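What Makes Fog?

Have you ever opened the curtains and found that your whole street has vanished? The houses, the trees, even the bus stop - all gone! Don't worry, they are still there. They are just hiding inside a cloud that has come down to sit on the ground. Fog and clouds are made of the very same stuff: millions of tiny drops of water, so small and light that they float.

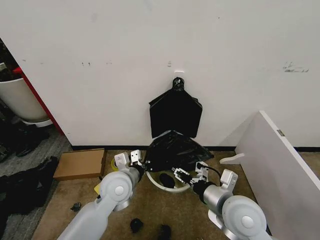
A black bag on a wall hook, with another on the floor.

How does fog get made?

Air always has some water in it, but most of the time you can't see it because it is a gas called water vapour. Warm air can hold lots of water vapour. Cold air can't hold nearly as much. So when damp air cools down, some of that vapour turns into little drops, and hey presto, fog!

You can make a tiny fog yourself. Go outside on a chilly morning and breathe out through your mouth. That little white puff is your own warm, damp breath cooling down in a hurry.
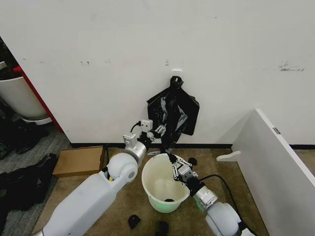 The bag hangs by its knot, above a small white bucket.

Foggy Varkville

The town of Varkville sits at the bottom of a valley beside the River Bassey, and it is a brilliant place for fog. On clear, still nights the ground loses its heat and cools the air just above it. Cold air is heavy, so it slides down the hills and collects in the valley like water in a bath. Last January the town had fog on 3 mornings in a row, and on one of them Nneka Ojo, who is nine, could not see her school gate from 80 metres away!

Weather watchers have a rule for this. If you can see less than 1,000 metres, it's fog. If you can see further than that but everything still looks a bit milky, it's mist. Under 100 metres is very thick fog indeed, so go slowly on your bike and switch your lights on.
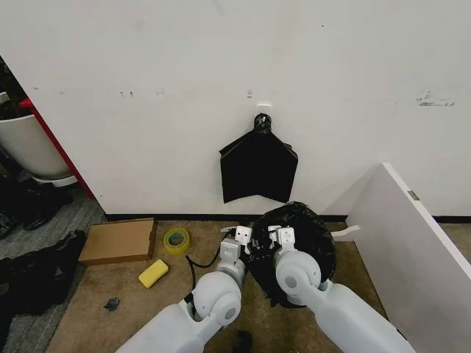
Why does fog often disappear by lunchtime?
The Sun warms the ground, and the ground warms the air. The tiny drops turn back into water vapour, which you can't see.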